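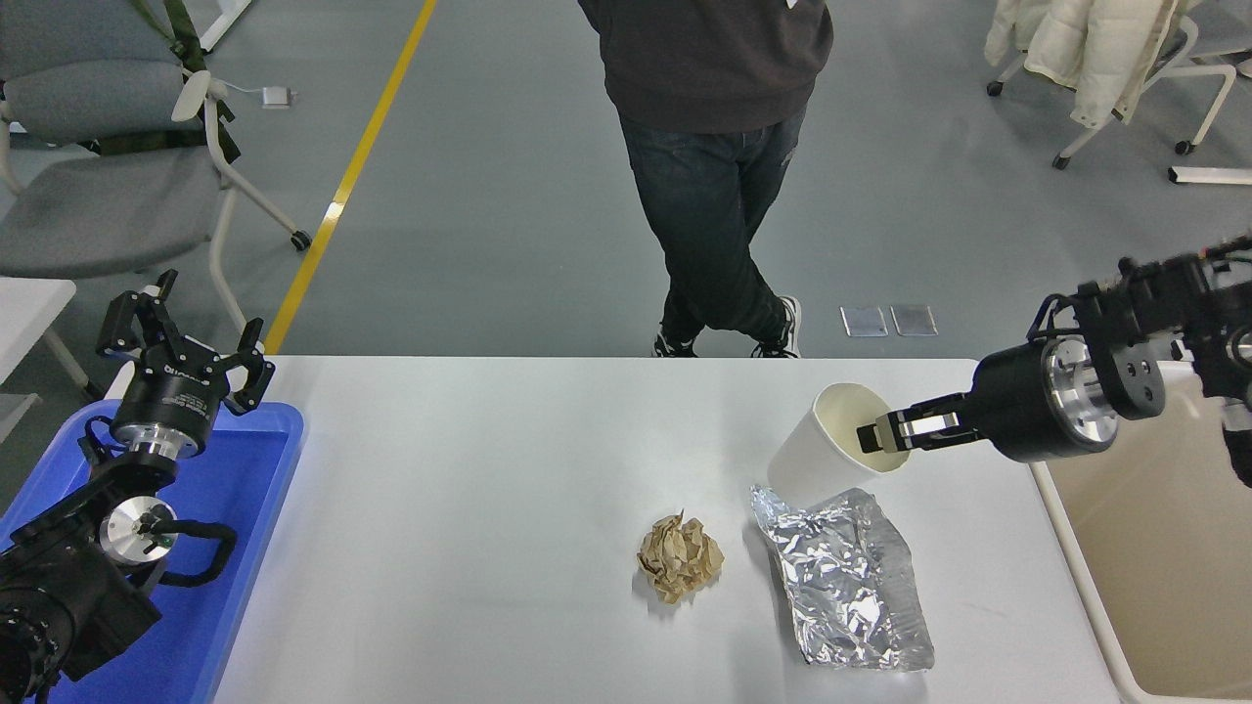
19 September 2018

I have been putting off writing this one for most of the week, partly because I was tired and partly because I knew that once I sat down I would go on and on. So, tea first, then the big chair, then this.

We won. Clenport, at their place, three to two, with the wind coming in off the water the whole second half and every long ball drifting toward the parking lot. I have followed Wunach through so many bad afternoons in that town that I had stopped packing anything hopeful. I used to bring the good scarf, the one with the old crest. Now I bring the thick one, for warmth, and I tell myself it has nothing to do with superstition, and then I spend the drive home wondering if it was the scarf.

It's 80 miles each way, and I drove it alone this time. I like that drive more than I admit to people. There's a long flat stretch after the turn for Plastovcombe where the fields open up and the radio loses the station for a few minutes, and I've gotten into the habit of talking through the lineup out loud. I had us in a back three, which we did not play, and I had our young left winger on the bench, which would have been a terrible mistake, so it's just as well that they don't ask me. He was wonderful! He had that way of standing completely still with the ball for a second, as if he'd forgotten what came next, and then he was gone down the line and the poor fullback was turning around like a man looking for his keys.

The first goal was his. The second was one of those goals that I suppose belongs to somebody officially, but from where I was standing it came off a knee, a post, and possibly the goalkeeper's ear. Two up at the half. I had a cup of the Clenport soup, which is always better than ours (they put barley in it), and I stood at the rail feeling so pleased with everything that I should have known.

They got one back before I'd finished the soup. Then they got the other from a corner, and the noise that went up from their end was the same noise I've been hearing in my sleep since I was a kid. I looked at my shoes for a while. I remember thinking very clearly that I could leave right then and beat the traffic, as if there is traffic. There were 520 people there according to the announcer, and I'd guess a good many of them walked.

I didn't leave. I never do, whatever I say beforehand. And then, with almost nothing left, we had a free kick out on the right that everybody in the ground thought was too far out to bother with, and our captain bothered with it. It went in off the underside of the bar. I can't tell you much about the next minute or so. I know I hugged a stranger in a green raincoat, and I know I lost a glove, and when I found the glove again it was in my other pocket.

What I keep coming back to, though, is the walk to the car. The wind had dropped and the lights were still on behind me, and I had that loose, emptied-out feeling you get after a good cry or a long swim. I thought about the first time I ever went there. I must have been nine, or maybe ten, and we lost by so many that the grown-ups stopped telling me the score. Somebody bought me a bag of peanuts and I ate them all the way home in the back seat and was perfectly happy. I think that was when it took hold. People assume you fall for a team when it's winning, and perhaps some do, but for me it was the peanuts and the dark road and the grown-ups grumbling in the front, and the feeling of having been let in on something.

I've tried other teams. I had a couple of years when I lived too far off to get to games and I watched the big clubs on television like everyone else, and I enjoyed it well enough. Beautiful passing, beautiful grass. But I'd find myself on a winter evening hunting for the Wunach result, and in those days you sometimes had to wait for the paper to find out, and I would wait.

I finally went through the program this morning at the kitchen table. They're thicker than they used to be, mostly ads. Shahbazi has the whole back page again, and their name is on the front of our shirts for another season, which is a relief, as the old shirts had started to look like something you'd wear to paint a fence. There was a note inside about the new roof for the covered stand. They are selling 200 bricks with names on them to help pay for it. I have been going back and forth all day about whether to buy one. It feels a little grand, having your name on a brick. But then I think of some kid leaning on that wall years from now, eating peanuts and losing badly, and I get quite sentimental, and I expect I'll send the check.

My throat is still rough. I sounded like a gate on the phone this morning, and I was asked if I was coming down with something, and I said no, we'd won at Clenport, and there was a pause, and then a very polite "oh, that's nice." I don't mind. I have a little of it left over even now, that lift when you're doing something dull like folding towels and you suddenly remember the ball going in.

Home game next, then two more away before the end of October — one of them on that awful sloping field where the ball rolls into the hedge. I should get the tires looked at before then. I should also wash the thick scarf, which smells of soup, but I don't think I will until we lose.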